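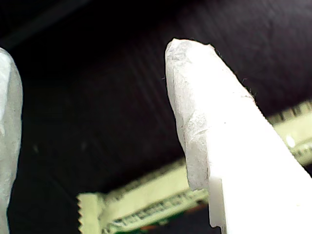
4. Setting up the heat flow plate

Right, so by now you've got the Drurkatel logger talking to your computer (if not, go back to section 3, I'll wait) and we can get to the part I like best, which is measuring how much heat is sneaking through a wall. I've done this on my own place in winter and on my sister's brick veneer in August, and the steps are the same every time.

What you need for this section:
The Drurkatel logger, charged
The heat flow plate and its grey lead
Two surface temperature probes, one for inside and one for outside
Thermal paste (I use the Stivov one, any non-silicone paste will do)
Painter's tape
A free evening, and a few days when you don't need that bit of wall

4.1 Picking your spot

1. Find a stretch of outside wall that doesn't get direct sun. South side if you're in Australia, north side if you're reading this in Canada.

2. Keep well away from studs, corners, windows and power points. You want plain wall. A stud finder helps a lot here, but knocking works too if you've got the ear for it.

3. Look behind you. If there's a heater or a fridge pointing its warm air at your spot, pick another one. I lost a whole week of readings to a bar fridge I'd forgotten was there!

Note: Timber-framed walls will give you one number between the studs and a worse one over them. Both are true. If you want a figure for the whole wall you'll need to measure each and average them by area, and section 6 goes through that sum slowly.

4.2 Fixing the plate

4. Wipe the wall with a dry cloth. Don't use a damp one, or you'll be measuring the water drying off for the first few hours.

5. Spread a thin layer of paste over the back of the plate. Thin! The paste is only there to push the air out of the little gaps, and a big dollop adds resistance of its own.

6. Press the plate flat against the wall and hold it while you count slowly to 35. Tape all the edges down, then run a strip of tape along the lead so its weight doesn't peel the plate away overnight.

7. Tape the inside probe next to the plate, a hand's width off. Put the outside probe on the same part of the wall, on the outside. Measure from a window frame on both sides to line them up (Nigel Entwistle, who checked these steps for me, swears by a string through the window, and fair enough, it works).

Caution: Thermal paste will mark fresh paint and wallpaper. Try a dab behind a door first, and if it stains, put a layer of cling wrap between the paste and the wall. The wrap makes very little difference to the reading.

4.3 Starting the run

8. Plug the plate into port A and the probes into B and C. If you swap B and C the logger won't complain, you'll just get heat flowing the wrong way.

9. Hold the green button until the screen shows RUN. Set the interval to 8 minutes. Shorter is fine but you'll fill the memory with readings you don't need. My last run came to 1,609 readings and that was plenty.

10. Keep the room at a steady temperature. You're after at least ten degrees' difference between inside and outside, for as much of the run as you can manage.

11. Leave it alone. Three days is the least I'd trust, and a heavy brick or stone wall wants a week or more. The wall soaks up heat and lets it go again, so any single reading can be miles off.

Note: If the plate reads zero for more than an hour with the heating on, check the tape first, then the plug. The first batch of Kenier leads had a loose collar, and a firm push usually sorts it out.

4.4 Before you pull it all down

12. Save the file to your computer and open it to check that it has all three columns. Ilona Simon at the Lavoie tool library keeps a spare card reader for borrowers whose laptops haven't got a slot.

13. Throw out the first 278 minutes of readings. The plate and the wall are still settling in to each other and those numbers will drag your average about.

14. Peel the tape back slowly, sliding the plate sideways. Never pull it off by the lead.

15. Clean the paste off with a soft cloth and a drop of metho, and put the plate back in its sleeve, flat side down.

Now grab a cuppa and go on to section 5, where we turn the file into an R-value.

Last updated March 2026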